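Section 4: Recording your pick attempts

Right, so you've got the Corstead software running and the arm is awake. Now for the fun bit!
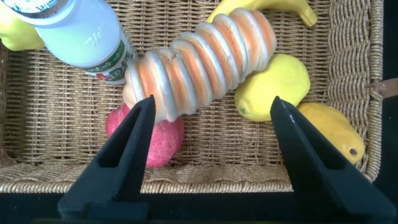
I train our grasp picker on cluttered tries only, and the steps go like this:

1. Tip the toys into the basket and leave them however they land (no tidying, please!).

2. Open the fingers fully, then press Start in the Tatilitz window.

3. Let the arm make its try. Mark it as held or dropped yourself – the automatic check gets fooled by round things.

4. Shuffle the toys after every 2 tries and carry on until you reach 875.

Note: Elvira Ospina and I first trained on 3000 tries without any shuffling, and the 1260 shuffled ones we did in January beat them easily.

Caution: keep your hands out of the basket until the light goes green. Press Pause before you shuffle, every single time.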